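Why Does Black Get So Hot in the Sun?

Category: Everyday Science for Curious Kids
Reading time: 4 minutes

Have you ever put on a dark shirt on a sunny day, walked outside feeling perfectly fine, and then a little while later felt as if someone had tucked a warm pancake under your collar? And did you notice that your friend in the white shirt didn't seem nearly as bothered? You weren't imagining it. The color of your clothes really can change how warm you feel, and the reason has to do with light, which is one of my favorite things to talk about (my family will tell you I talk about it at dinner too).

Let's begin with the sun. Sunlight looks plain and clear to us, or maybe a little yellow, but it is a mixture of many colors all traveling together. You have seen those colors come apart if you have ever looked at a rainbow, or at the little stripes of color that land on the wall when the sun comes through a glass of water. Red, orange, yellow, green, blue and violet were in there all along.

Now, when that mixture of colors lands on something, a few different things can happen. Some of the light can bounce off, and we call that reflecting. Some of it can be soaked up, and we call that absorbing, the way a sponge absorbs spilled milk. And if the thing is clear, like a window, a lot of the light can go right on through.

Think of a red apple. When sunlight lands on it, the skin soaks up most of the colors and bounces the red back. That bounced red light travels to your eye, and you say, "Oh, a red apple!" A green leaf bounces back green. A banana bounces back the light that looks yellow to us.

So what about white and black? White things are great bouncers. They send back nearly all of the colors at once, and when all those colors reach your eye together, you see white. Black things are great soakers. They keep almost all the light for themselves and send back very little, so there isn't much for your eye to catch.
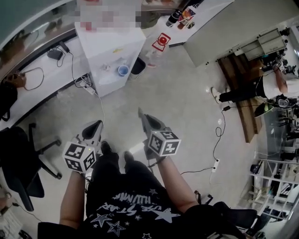 White stars on a black T-shirt: the stars bounce light back, and the black cloth soaks it up.

This works with lots of things you wear, even if you have never thought about it. White printing on dark cloth is easy to read for exactly this reason. Your eye gets plenty of light from the letters and hardly any from the cloth behind them, and the difference between the two is what makes the words pop out at you.

Where does the light go?

Here we come to the warm pancake. Light carries energy, and energy doesn't simply disappear when a black shirt soaks it up. It has to turn into something, and most of it turns into heat. The tiny bits that make up the cloth (they are much too small to see) begin to jiggle a little faster. Jiggling faster is what being warmer means, when you get right down to the tiny bits. The warm cloth then warms the air beside it, and it warms you too.

A white shirt gets some energy from the sun as well, so it isn't magic, and you can still get plenty hot in one. It just sends more of the light away before the light can turn into heat.

My neighbor Estela Gallardo has a black mailbox, and in the middle of summer she opens it with her sleeve pulled down over her fingers. In October she opens it with her bare hand and doesn't think twice. It's the same mailbox and the same paint, but the October sun sits lower in the sky, so its light is more spread out by the time it gets to her street.

Try it yourself

You can do a very nice experiment with ice. You will need:

2 ice cubes, as close to the same size as you can find
1 sheet of black paper
1 sheet of white paper
A plate or tray for each
A sunny windowsill or step
A clock

Put each sheet on its own plate and set the plates side by side in the sun. Leave them alone for 4 minutes so the paper can warm up. Then place one ice cube in the middle of each sheet and check on them every little while. Before you start, write down which cube you think will melt first. Scientists call this a prediction, and it is fine if it turns out to be wrong. I get mine wrong all the time!

When I did this with my nephew Darius, he wanted to try red paper and blue paper too, and then a piece of foil, and we ran out of ice before we ran out of ideas. If you have other colors in the house, go ahead and add them. Be sure every plate gets the same amount of sun, or the test won't be fair.

Who uses this idea?

People who live in hot, sunny places have often painted their houses white to help keep the rooms inside cooler. Some people put pale roofs on buildings for the same reason. And if you want to warm up water using only sunshine, you might run it through dark pipes or keep it in a dark container, and let the color do some of the work.

Animals can make use of it too. Some butterflies have dark patches on their wings, and on a chilly morning they spread them out in the sun to warm up before they fly. Next time you see one sitting very still with its wings wide open, give it a minute or two before you go closer. It may still be getting ready for its day.

Words to know

Absorb: to soak up
Reflect: to bounce back
Energy: what it takes to make things move, glow or get warmer
Prediction: your best guess before you try something

Written by Stela Anghel. Questions from young readers are welcome, and grown-ups can help you send them.

Contact us | © Stavari Kids' Science Pages | Back to top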